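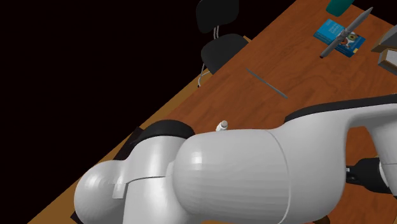

Prumum Match Ball, size 5

Every football maker says its ball flies truer than the last one, and Prumum is no different. The box promises "perfect flight in all weathers". We sell the thing and we still wouldn't put it that strongly.

What we can tell you is how it got on at Turkilby, where the reserves used 13 of them from February to the end of the season. Two went soft and came back. The rest held their pressure well enough between Saturdays, though the white panels had gone grey by Easter.

Raimo Seppälä, who coaches the keepers there, was asked if it swerves less than the old Maddocks ball. "They tell me it does. My lads let in the same sort of goals."

Details
Stock number: 3964
Size: 5, for ages 12 and up
Cover: stitched, matt finish
Bladder: replaceable valve, needle not included
Colours: white/navy, or yellow for winter

Is it worth the extra?
For a first team on decent grass, perhaps. For training on a hard pitch, we'd buy the Riltura Club and keep the change. It scuffs just as fast, but you'll mind less.

The maker's claim of 611 hours of play comes from its own testing. We have asked how that was done and are waiting to hear.

Stock
161 left in white/navy as of Jul 17, 2023. Yellow is due back before the clocks change, according to Prumum, who said the same last year.

Returns
Unused balls within 30 days. Split seams within one season, with your receipt.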